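Skemasau 拼装式婚宴舞池地板
Lombardi 宴会设备租赁 > 地面与舞台 > 舞池地板

规格:35 平方米整套(五米乘七米),白色高光面,可拼成更小的尺寸
租金:700 欧元一场,含运输、铺设和拆除
铺设人员:2 人
适用:室内平整地面;室外草地须先做垫层(另计费)
灯带:Nuroteck 边缘灯带,选配
押金:见页末
状态:可预订,9 月档期已不多

先说我们的态度

这块地板我们拖了很久才决定进货。厂家的宣传册写得很漂亮:“让任何空间变成舞厅”,“铺设像拼图一样轻松”,“适合一切天气”。做婚宴租赁的人看到“任何”“一切”这种词,一般会先去翻安装说明书的最后几页,那里通常用小字把前面的话收回去一半。Skemasau 也是这样。说明书后面写明了地面坡度、气温、鞋跟的限制,还专门有一段讲红酒。

所以这一页不照抄宣传册。下面写的是我们自己铺过、拆过、擦过以后的看法。有几条会让您觉得我们不太想把它租出去,那也没关系。如果您的场地本来就有一块像样的木地板,请把这笔钱花在别处,多请一个小时乐队,或者给酒水加点预算。我们在电话里也是这么回答的。

它是什么

一米见方的硬质拼板,板边带卡槽,板与板之间用内六角螺丝锁紧,四周再装一圈斜坡收边。面层是白色高光的,带很浅的防滑纹。防滑纹到底有多防滑,厂家没有给出我们看得懂的说法,只说“符合要求”,符合谁的要求没写。我们自己的办法很土:让 Sveva Pace 穿着她姐姐婚礼上那双皮底鞋在上面转圈,干的时候没有问题,洒了香槟以后她就不肯再转了。

请记住后半句。高光面沾了酒水就会滑,所有高光面都一样,谁跟您说不会,您可以请他先示范。我们要求现场安排一个人,手边有干拖布,在第一支舞之后每隔一阵子看一眼。这个人由您或者场地方来安排,我们的租金里不包含。

白色还有另一个问题,就是显脏。草地婚礼上,客人从外面走进来,鞋底带着泥和草屑,一首歌的工夫,白地板就灰了。照片上的白地板永远是开场之前拍的。要是您很在意晚些时候的样子,请在入口放一块长一点的地毯,我们有深灰色和米色两种,单独报价。

能站多少人

厂家写 35 平方米“可供 70 人起舞”。算下来一个人分到半平方米。半平方米站着听致辞没有问题,真要跳舞,尤其是跳到后半夜大家开始甩胳膊的时候,是不够的。

我们不喜欢给人数保证,因为婚礼和婚礼差得太远。有的婚礼来宾很多,舞池里始终只有新人的大学同学;有的婚礼规模很小,连祖母都在跳。与其看宾客总数,不如想一想您家里的亲戚朋友平时是什么样子。Omid Nazari 在我们这里负责接单,他习惯问一个问题:上一次你们家办喜事,十一点还有谁没坐下?答得出来的话,尺寸基本上就定了。

宁可小一点。空荡荡的大舞池很吓人,没有谁愿意第一个走上去。小舞池稍微挤一点,边上还会有人站着跳,气氛反而容易起来。婚礼策划师有时会按“大气”来订最大的尺寸,他们站在门口看整体效果,而您要在那上面待几个钟头。两种需要不一样,请按您自己的来。

整套以外,我们可以只铺一部分,价格会低一些,但不会按面积等比例地降。车照样要开,人照样要来,收边的活儿也没有少。有同行按平方米报价,看上去很灵活,最后的账单里会多出“最低出车费”“收边费”“夜间拆除费”。您拿我们的报价去比较时,请让对方也报一个全包的总价。

室内铺设

室内是它表现最好的地方。瓷砖、水磨石、旧木地板、薄地毯都可以直接铺,底下垫一层我们带来的保护毡。厚地毯不行,板子踩下去会一沉一沉的,接缝处迟早要翘。宴会厅经理常说他们的地毯“不厚”,我们听过很多次,所以会请您拍一张硬币立在地毯上的照片发来。硬币陷进去一大半的,就算厚。

门的问题也容易忘。地板加收边有一定高度,朝里开的门可能会刮到。还有柱子。五米乘七米听起来哪里都放得下,可一旦厅里有柱子,您就会发现真正完整的空地总是差那么一点。请量柱子与柱子之间的净距离,从最凸出来的踢脚线那里量,不要从墙纸上量。

老房子另有一层麻烦。Druncombe 庄园那个厅很受欢迎,地面看着平,中间却是微微鼓起来的,拼到一半卡槽就对不上。我们现在去那里都要多带垫片,并且提前到场。如果您在 Druncombe 办,预订时请直接说出来,我们会按那边的情况准备,不多收钱。其他超过百年的宅子,请让我们先看一次地面再付定金。

室外铺设

宣传册里最多的就是室外照片:草坪、串灯、日落、白地板。我们对这些照片一律保持怀疑。草地再平也是软的,直接铺上去,客人一上来就陷,接缝张开,鞋跟刚好卡进去。所以室外一定要做垫层,也就是先铺一层木质底架,调平,再上板。垫层的费用取决于坡度,有时候比地板本身还贵。这一点请在喜欢上那张日落照片之前先知道。

做垫层需要干的草地。前几天下过大雨的话,底架会慢慢往下坐,我们到现场看过之后可能会拒绝铺。合同里写了这一条,也写了这种情况下怎么退款。有客人觉得我们太死板,说另一家公司答应“无论如何都铺”。那家公司或许真的会铺,我们只负责说清楚自己会怎么做。

没有顶棚的露天场地,我们不建议租这一款。夜里的露水比酒水更难对付,它是均匀地落下来的,整块地板一起变滑,拖完又来。有帐篷的话,四面最好能放下来三面。天热时白色高光面在中午会晃眼,下午仪式之前最好盖着,我们留下盖布,请不要提前掀开给客人看。

如果您只是想在草地上有一小块地方给新人跳第一支舞,还有更便宜的办法,比如哑光的木纹拼板,见“地面与舞台”栏目下的另一款。它不上镜,也没有人会为它惊叹,但是鞋跟不怕,露水也没那么要命。

关于灯带

Nuroteck 边缘灯带是选配件,装在收边的内侧,晚上从地板四周往外透一圈光。厂家主推用手机控制颜色,能跟着音乐变。我们试过之后,给您的建议是选一个暖白色,然后不要再碰它。

跟着音乐变色这个功能,在慢歌里会突然闪一下,原因不明,很可能是麦克风收到了碰杯声。Ilaria Fabbri 负责我们的灯光,她的评价比较难听,就不写在这里了。如果您的摄影师打算在第一支舞时用自然的色调,彩色灯带会把裙摆下半截染成紫的或者绿的,后期很难修。请先问摄影师,再决定要不要灯带。

电源线从一个角出来,需要一个不和乐队共用的插座。乐队的人都会说共用没关系,直到音箱里出现嗡嗡声。线要贴着墙走,过道处要压线槽。我们会带线槽,请不要让花艺师傅为了好看把它挪开。

鞋跟、裙摆和其他会碰到它的东西

细高跟:可以,但鞋跟底下的胶垫必须是完好的。金属钉露出来的鞋跟会在面板上留下小坑,小坑是修不了的,只能换板。我们建议在洗手间放一篮子平底鞋或鞋跟套,女宾们会感谢您,我们也会。

长裙摆:接缝本身不勾布,收边的转角处偶尔会。请在彩排时穿着裙子或者拿一块相近的布从转角拖过去试一遍。蕾丝和网纱尤其要试。

冷焰火:厂家说可以。我们说不可以。火花是不怎么烫,但落下来的细粉会嵌进防滑纹里,要用刷子一条一条刷出来,清洁费会从押金里扣。想用冷焰火的话,请把机器摆在地板外面,并且让它朝上喷。

彩纸屑:纸的可以,遇水掉色的不可以。亮片一概不要,我们至今还会从运输箱里抖出前年婚礼上的亮片。

地板贴:新人名字的字母缩写贴在舞池正中,近来很流行。能做,要用可移除的膜,由我们指定的印刷厂出。自己网购的那种,商品页上写着“无残胶”,撕的时候总会有一块不肯下来。贴膜也会让那一小块地方比周围更滑,而新人的第一支舞偏偏就在那里转圈,您自己权衡。

蛋糕车、三角钢琴、重型花架:不要从地板上推过去。要摆在上面的,请提前告诉我们位置,板下要加支撑。

铺设当天的时间

整套铺设要两个小时,前提是场地已经腾空。“腾空”的意思是桌子椅子都不在那里,也没有人在那里摆桌子椅子。这件事几乎每次都会出差错。场地方的时间表上写着下午两点地面交给我们,我们两点到,看到的往往是已经摆好餐具的圆桌。搬走再摆回来的时间不在我们的两个小时里,请在流程表上把地板排在家具前面,并且亲自跟宴会主管说一遍。光发邮件是不够的。

拆除一般在散场之后进行。深夜拆除有声响,如果楼上住着客人,请选第二天早上拆,不加钱,但场地方得同意让地板过夜。有第二天早午餐会的,也可以等早午餐结束再拆。早午餐桌请不要摆在舞池上,咖啡渍在白面上比红酒还难擦,这是我们学到的。

车要能开到离门口不远的地方。石子路可以,台阶可以,很窄的螺旋楼梯不行。有电梯的请告诉我们轿厢有多深,板子是装在带轮的箱子里进去的,箱子不能立着。
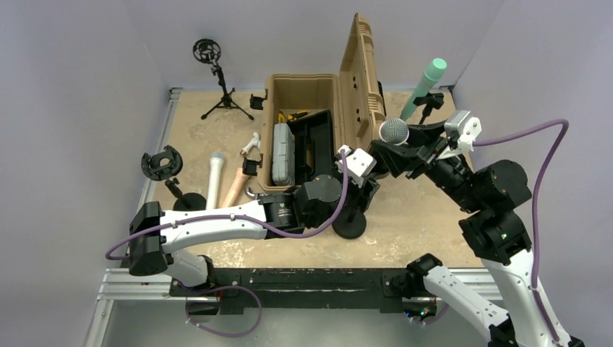 关于收边和接缝,再多说几句,因为投诉大多出在这里。收边是斜的,黑白两色可选。白色收边和白地板连成一片,照片里很干净,可是灯光一暗,客人看不出边在哪里,走下来的时候容易一脚踩空。我们默认配黑色收边。有策划师嫌黑边“像画框”,坚持换白的,我们会照做,同时请您在同意书上签字。年纪大的客人多的婚礼,请就用黑的。

接缝在铺完以后我们会逐条用手摸一遍,摸到不平的就拆开重来。跳过几个小时之后,个别螺丝会有一点松,这是正常的。通宵的派对可以加订驻场,由一位师傅留在现场,中场休息时检查一次。驻场值不值这个钱,要看您打算跳到几点。午夜前就散的,我们不推荐。

坐轮椅的客人可以从收边上去,坡不长,但有点陡,要有人在后面扶一把。需要更缓的坡道请在预订时说明,我们有,体积很大,会占掉一侧的走道。

客人常问的几件事

可不可以自己铺?不可以。Skemasau 的说明书上说“无需专业技能”,我们也确实相信有耐心的人能铺好。问题在于婚礼当天没有谁有耐心。曾有一位新郎的表兄很热心,坚持自己来,螺丝拧得太紧,卡槽裂了一排,那笔钱比我们的人工贵得多。

婚礼之外能不能租?可以。周年庆、成人礼、公司年会都接,价格一样。婚礼并没有更贵,如果您在别处听说“婚礼价”,不妨问一问贵在哪里。

可不可以先看实物?可以,仓库里铺着一小块样板,来之前打个招呼。请穿婚礼那天要穿的鞋来,或者至少是同一种鞋底。只凭手机里的照片订地板,我们不太赞成,屏幕上的白和灯下的白差得很远。样板旁边放着那款哑光木纹的,可以对比着踩。

颜色能不能换?这一款只有白色。有些同行用贴膜把白的变成黑的、大理石纹的,我们没有看到过一张贴得让人放心的。

场地方说他们自己有舞池地板,还要不要租?先去看他们的。很多酒店的地板存在地下室里,边角磨得发黄,拼缝也松了,但灯一暗完全看不出来。只要踩着稳,就用他们的,往往是免费的。要是踩着晃,再给我们打电话。

会不会真的让婚礼更热闹?厂家说会。我们认为热闹主要看音乐和客人,地板只要不出事就算尽职。有一回乐队唱得平平,舞池从头到尾空着,那晚的地板拆下来几乎不用擦。

保险包不包?我们的责任险管地板本身的安装问题,不管客人喝多了摔跤。场地方的保险管到哪里,请向他们要书面说明。口头上的“都包了”,在出事的时候找不到人认。

押金和取消

押金与租金相同,也是 700 欧元,拆除验收之后退还。验收在现场做,请留一个能签字的人,新人自己不必留下。正常的划痕不扣钱,什么算正常,合同附页上有样板照片,请提前看过再签,不要等到凌晨一点再来和我们的师傅讨论。

取消的规则写在合同里,越晚取消退得越少,和别家差不多。改期优先于取消,只要新日子我们有空,改一次不收费。旺季的改期请不要抱太大希望,我们只有这一整套白色的,没有第二套在仓库里等着。

预订

来信或来电请附上:场地名称,室内还是室外,空地的净尺寸,地面照片,进场和散场的时间,有没有台阶或电梯。缺照片的询价我们也会回,只是回信里会先要照片。报价由 Omid Nazari 发出,现场事务由 Sveva Guerra 负责,铺设前她会再打一次电话核对时间。电话里她会问得很细,有些问题您可能已经答过一遍,请再答一遍。

相关设备:哑光木纹拼板;入口长地毯(深灰、米色);无障碍缓坡道;线槽;木质底架垫层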